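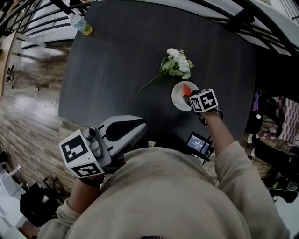
Go early and go to the back room first, was the advice in the comments under my last post, from a reader who'd been to the small press fair at Nokby the year before and had missed out on half of what she wanted. So I did. I was through the doors eleven minutes after they opened, coffee in one hand and tote bag in the other, and there was already a queue at the poetry table. A queue! For poetry!

For anyone who hasn't been, Nokby is an old grain store with a good tin roof and terrible parking, and once a year it fills up with publishers too small to get a look-in at the big festivals. The theme this time was writing in translation and in First Languages, which is why I'd driven the 284 kilometres to get there (and why I'd promised myself a strict budget, which lasted until the second table).

The back room belonged to Edau, who do bilingual editions with the original on the left page and the English on the right. I've loved their books for years but had only ever bought them by post. Seeing the whole list spread out was a bit overwhelming. They've got 38 titles in print now, and the woman at the till let me sit on a crate and read the first pages of as many as I liked. I came away with a collection of river poems, a slim book of lullabies, and a novella I'd never heard of that I started in the car park and nearly didn't drive home because of.
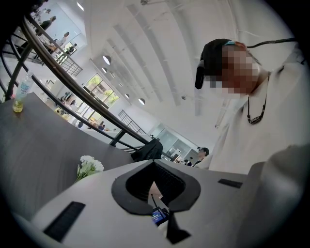
Next door was Fitzsimmons, the second-hand dealer, and that's where the budget really fell over. They'd brought boxes and boxes of old anthologies, the school kind with cracked spines and somebody's homework pencilled in the margins. I have a real weakness for these. You can tell so much about a decade from who got left out of its anthologies, and the ones from my own school days had almost no Indigenous poets in them at all. I bought two anyway, mostly to argue with.

I caught one panel after lunch, on how you put an anthology together in the first place. The editors on stage were part-way through one that had drawn 3188 submissions, and they were down to 393 poems with plenty of cutting still to go. One of them said the hardest bit was the order – whether you go by date, by region, or by what the poems seem to say to each other. They'd tried all of them and had a fight about each. Someone up the back asked whether poems in language should always have a translation beside them, and the answers were all over the place. One poet said she leaves some of hers untranslated on purpose and is happy for most readers to just listen to the sound of them. I've been chewing on that ever since.
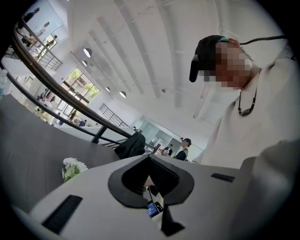

The readings ran late, as readings do, and the microphone gave up during the third one, so the rest were done by sheer lung power. I liked it better that way. Everyone shuffled their chairs forward and the kids ended up on the floor at the front.

My last stop was Tukus, a tiny outfit that prints chapbooks and will fold and stitch one while you wait. I picked the green cover. The food was fine, by the way – decent pumpkin soup, scones gone by two – but bring cash, as half the tables don't take cards and the nearest ATM is back at the servo on the highway.

I've started on the river poems and I'm reading them slowly, left page first even though I can't understand a word of it. A proper write-up of the novella is coming once I've got to the end. The anthology from the panel is due out in September, and I've already asked my local library to order it in.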